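Ticket 283 – Backing paper and box on the small table
Raised by: Branwen Skyrme
Assigned to: Meirion Wynne
Status: open

Branwen asks for new paper on the table and a box that closes. The open cardboard one is staying put for now – the Dustberg replacement is on order.

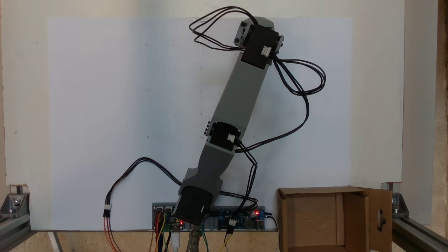

Photo: Elis Meredith

09:00 MW – White board checked and left as it is. Loose wires under the strip need tying back before the next wipe-down. Womix ties are in the second drawer.

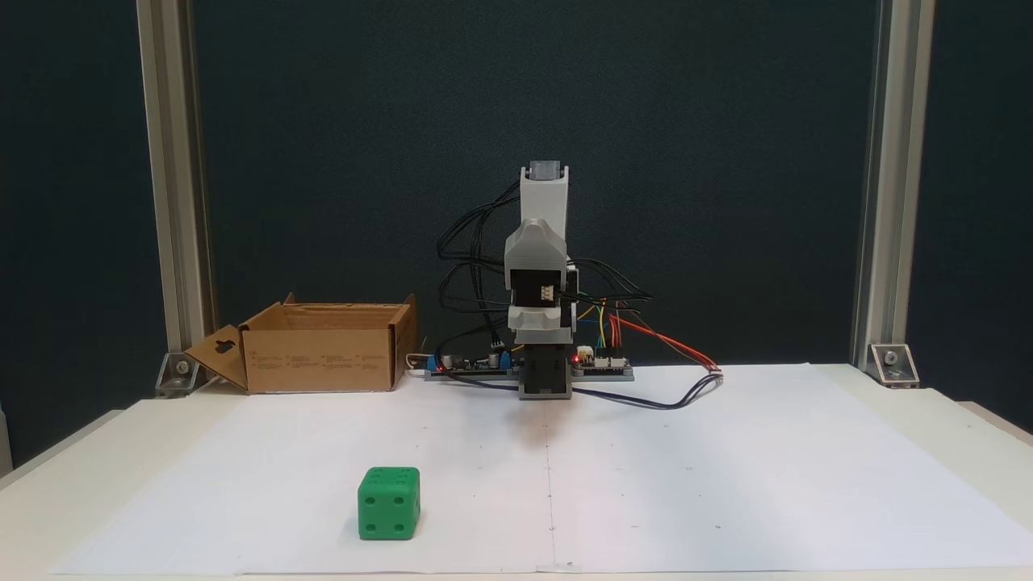
Workshop Support Team

14:20 MW – Front flap of the box folds down on to the table side. Tape it up or take it off? Green cube to go back in the games tin when the paper is changed.

14:45 BS – Take it off please. Delyth has 2 sheets of paper put by.

Next action: MW to fit paper in December.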